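Print
E-mail

4. What the home crowd does to a free throw

I should say up front that I played college basketball (badly, at the end of a long bench), so I came to this question with opinions. Everybody I ever shared a locker room with believed that the student section wins games. Casimiro Vallejo, who coded half the tape for this study, believed it too, and he is a Maner fan, so you can imagine how that went.

For this section we stuck to free throws, and only those shot by the visiting team. A free throw is the one moment in a basketball game where nobody is guarding you and the distance never changes. If noise matters at all, it ought to matter there. We went through 528 attempts from conference games and marked each one by half, by score margin, and by which basket the shooter was facing. That last one matters a lot, since in most of these gyms the students sit behind only one end.

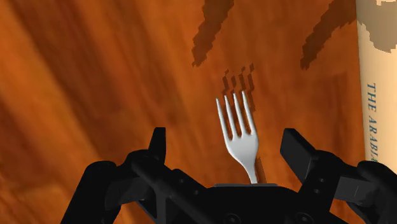 Figure 4. Fork in the gripper, wooden surface behind (rendered).

The first thing I looked for was a plain drop in percentage at the student end, and I couldn't find one I'd trust. Visitors shot a little worse there, sure, but they also shot a little worse in the second half, and in these gyms the visitors usually face the students in the second half. Tired legs and loud students show up in the same column! Vallejo and I argued about this for most of December, and I still think the fatigue story explains more than he'd like.

So we tried to pull the two apart. Jendard is the oddball of the conference -- its students sit along the sideline, so a visiting shooter gets the same amount of waving arms at either basket. If the second-half dip is only about the crowd behind the rim, it should vanish at Jendard. It got smaller there, but it hung around. I read that as a bit of both, and I wouldn't push it much harder than that, because Jendard gave us just 83 of the attempts.

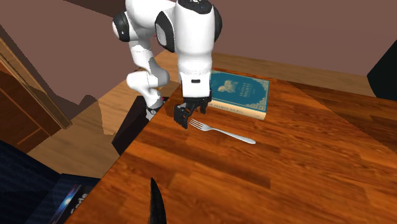
Figure 5. White arm over the wooden tabletop, with the fork and a book (rendered).

Close games were more interesting to me. We called a game close if the margin was eight points or fewer when the shooter stepped to the line. In those spots the first shot of a pair looked shakier than the second, at both ends of the floor. Anyone who has stood there knows the feeling (your hands are somebody else's until the first one leaves them), and I was happy to see it in the numbers. It does muddy the crowd question, though, because close games late are also the loudest ones. We had no sound readings at all, only the tape, so "loud" in this section means that the two of us both wrote down that it was loud. A reader who wants to throw that part out has my blessing.
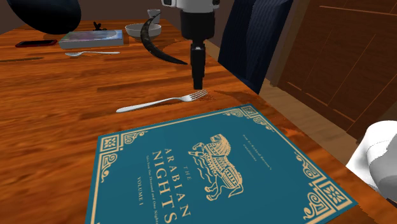
Then there's the matter of who gets fouled. Echevarría has a habit of sending the other team's weakest shooter to the line when it trails at home, and it's good at it. Put those trips in with everything else and the Echevarría crowd looks like the scariest bunch in the league. Take out the 12 attempts that came from deliberate fouls and it looks like any other building. I had a whole paragraph written about their drum line before Vallejo caught that -- it's gone now, and I miss it.

We compared each shooter with his own season percentage wherever he had enough attempts for that to mean something, which helped with the weak-shooter problem but cost us a good number of freshmen. The Clirer games are the thinnest of the lot for this reason, as the teams that visited there were playing deep into their benches. Their rows stay in the main table, and I've marked them so that nobody leans on them by accident. Road rebounds, which I'd hoped to fit in here too, are taken up in the next section.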